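第4章　色はどこから来るのか　染料と顔料のはなし

はじめに

私は昔から、洗濯がへたです。白いシャツと赤い靴下をいっしょに回してしまって、家じゅうの下着がうっすら桃色になったことが、この歳までに何度もあります。で、そのたびに思うわけです。どうして靴下の赤はこんなに簡単に引っこしてしまうのに、同じ日に着ていた青い上着の色はびくともしないのか、と。この章はだいたい、そういう疑問から始まっています。

前の章では、光と目の話をしました。物が赤く見えるのは、赤以外の光をその物が吸いとっているから、というあれですね。忘れた人は、いま戻って読んでもかまいません。私も授業の前に自分で読みなおしています。この章ではもう一歩進んで、では、その「光を吸いとるもの」をどうやって布や木や紙にくっつけるのか、を考えます。

ことばの整理を先にしておきましょう。色をつける材料は、大きく二つに分かれます。染料と顔料です。染料は水などの液体に溶けて、分子のひと粒ひと粒がばらばらになり、繊維のすきまに入りこんでいきます。顔料のほうは溶けません。細かい粉のまま液体の中に散らばっていて、乾くと表面に残ります。紅茶と泥水、と私はいつも説明しています。紅茶は待っていても底に沈みませんが、泥水はコップに入れてひと晩おくと、下に泥がたまりますよね。染料が紅茶、顔料が泥水です。絵の具の好きな人に怒られそうなたとえですけれど、いちばん覚えてもらえるので、ずっとこれで通しています。

木を染めるときには、この違いがよくわかります。染料で色をつけた木は、木目が透けて見えます。液が木の細い管を伝って中まで入るからです。とくに切り口、つまり年輪の見える面は吸いこみが速くて、横の面より濃い色になりがちです。顔料の入ったペンキだと、厚く塗れば木目はすっかり隠れます。椅子を塗るときにどちらを選ぶかは好みの問題ですが、私は断然、木目が見えるほうが好きです！
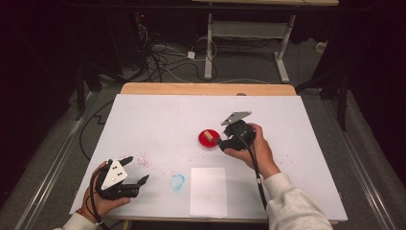 さて、色を入れることより難しいのが、色を留めることです。冒頭の靴下を思いだしてください。染料は水に溶けるから繊維に入っていけるのに、水に溶けるということは、洗えばまた出ていけるということでもあります。ずいぶん困った性質でしょう。昔の職人さんたちは、この問題を経験だけで解いていきました。

そのひとつが媒染という方法です。ミョウバンのような金属をふくむ塩を水に溶かして、そこに布を浸します。すると金属のイオンが繊維と染料のあいだに入って、両方と手をつなぐんですね。手をつないだ相手がいるので、染料は簡単に逃げだせません。おもしろいのは、金属を変えると色まで変わることです。同じ玉ねぎの皮の煮汁でも、ミョウバンなら明るい黄色、鉄なら沈んだ緑がかった茶色になります（鉄のほうは、私の台所のふきんで確かめました。まだ使っています）。

もうひとつ、藍の方法も知っておいてほしいです。藍の色素はそのままでは水に溶けません。そこで還元という反応を使って、いったん溶ける形に変えてから布に吸わせ、引きあげて空気に触れさせます。すると酸素のはたらきで元の溶けない形に戻り、繊維の中に閉じこめられます。甕から出した直後の布は黄緑色で、見ているあいだに青くなっていきます。初めて見たときは、声が出ました。酸化と還元ということばを化学の時間に習って、いったい何の役に立つんだと思っていた人は、ぜひ一度見に行ってください。

繊維との相性の話もしておきます。羊毛や絹はタンパク質でできていて、木綿や麻はセルロースでできています。タンパク質には染料と結びつきやすい部分がたくさんあるので、同じ鍋に入れても、絹は濃く、木綿は淡く染まることがよくあります。ちなみに木材のおもな成分もセルロースですが、リグニンなどほかの成分も多いので、木綿と同じようにはいきません。このあたりは4節でくわしくやります。

この章の実習には、教材会社フルリコ（Fullico）の染色セットを使います。品番は2982です。学校によっては違うセットかもしれませんが、手順はほとんど変わりませんから心配いりません。ひと箱に羊毛と木綿の布が入っていて、ひとつの箱を2人で使います。染液は1組につき120ミリリットル。少なく感じるでしょうが、小さな布にはこれで足ります。手袋は必ずしてください。爪に入った色は、本当になかなか落ちないので。

冬に授業をする学校は、藍だけは後まわしにしたほうがいいかもしれません。私は12月に暖房のない教室でやって、液がまるで言うことを聞かず、クラス全員で灰色っぽい布を持ち帰ったことがあります。反応の速さと温度の関係については、あの日の失敗がいい教材になりましたけれども。

本文に入る前に、家にある服を一着選んで、裏の表示を見ておいてください。素材は何か、洗い方の注意はどう書いてあるか。ノートに書き写して、最初の授業に持ってきましょう。1節は、その表示を読むところから始めます。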